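Cotivora Vaccine Carrier, 5 Liter
Reviewed by Dalia Benmoussa for Nandari Clinic Supply

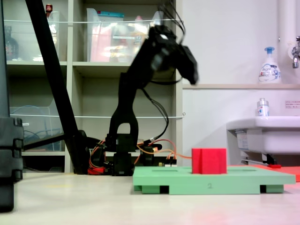 What the maker claims

Hamdy says the Cotivora keeps doses between 2 and 8 °C for 40 hours on one set of ice packs. Read the small print. That figure assumes the lid stays shut, and I have yet to meet an outreach nurse who leaves it shut. Ask for the test with the lid opened every 30 minutes. We did in December and are still waiting.

What you get

Carrier, shoulder strap, four ice packs, foam insert. The thermometer is extra. On a box sold for carrying vaccines, that strikes me as cheeky.

Capacity is listed as 200 vials. Maybe, if they are the small ones and you leave out the foam. Ghizlane Shehata in our stockroom wouldn't plan a school visit on that number, and I wouldn't either.

Compared with the Sullano

The Sullano is heavier and uglier, but its latch closes with one hand. Try both before ordering a case.

Sold singly or in packs of 5. Returns accepted unused.

3 shares | 0 comments

This site uses cookies. Accept | Settings

Contact Nandari | Back to top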